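The Belard Would Not Close

The fault was logged at two in the afternoon as "hand stays open", and by four somebody at Jalton had changed it to "reluctance to engage", which was how Mirjam Postma knew she would be driving to Bedton in the morning.

She got there before nine. Pieter Maes met her at the gate with a visitor's badge and the look of a man who had been told not to say anything.

"It's probably a setting," he said.

"It usually is."

"It did 2000 lifts without a murmur. Then on Tuesday's – well, then it stopped." He had evidently been told not to mention dates either. "It goes down to the bench, opens up and stays there. Wuyts says it's thinking."

Wuyts was the firm that had supplied the software. Wuyts said a lot of things, mostly by email.

The Belard was meant to pick up small parts from a bench and put them in a tray. It had been bought to spare people's wrists, and the people with the wrists had been moved to the office upstairs, where they now typed all day. When it stopped they were brought down again. They stood behind the yellow line, rubbing their thumbs and looking cheerful.

Mirjam plugged in her laptop and asked for the hand's own view.

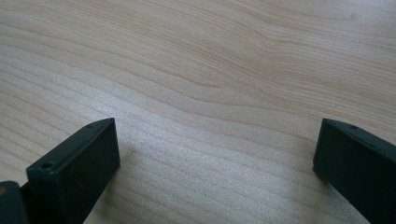
Fingers open, nothing between them but bench.

"Lovely grain," said Pieter, over her shoulder.

"What's it supposed to be picking up?"

"A bracket."

"And where is the bracket?"

Pieter went off to find out. He was gone for some time. Mirjam read the log, which ran to 1000 lines and had been written by something with very good manners. No part found. Waiting for part. No part found. Near the end it had begun asking for permission to go home, and each time the safety system had refused, on the grounds that a lift was in progress.

The feeder, when she got the cover off, was full of brackets. It had jammed on a bent one, and its sensor had been taped over with a square of blue tape. Someone had written TEMPORARY on the tape and, underneath, in a different pen, October.

"Ah," said Pieter, who had come back with coffee. "It kept stopping."

"The feeder kept stopping because it was jammed."

"Yes. So we fixed it."

She peeled off the tape. The feeder at once lit up red and began to howl, making up for lost time. Behind the yellow line there was a small round of applause.

What bothered her was the arm. It had been left powered up over the bench all night, ready to shut its hand on the first thing that came along, and the guard door was propped open with a fire extinguisher. She asked whether anyone had reached in there.

"Only to wave at the camera," said Pieter. "To see if it was awake."

"How far in?"

He held his hand out, thought about it, and moved it further.

"The grip is set for steel," she said. "It can press with up to 60 kilos. It doesn't know what a bracket looks like, Pieter. It knows when there's something there."

He put the hand in his pocket and kept it there while she locked off the power, shut the guard and hung her red tag on the handle. Then she wrote her report on the bonnet of the car. Under "cause" she put tape. Under "condition of robot" she put good, and after a moment added that it had asked to go home and that she could see its point.

Jalton rang before she reached the main road, wanting to know if "tape" could be changed to something else.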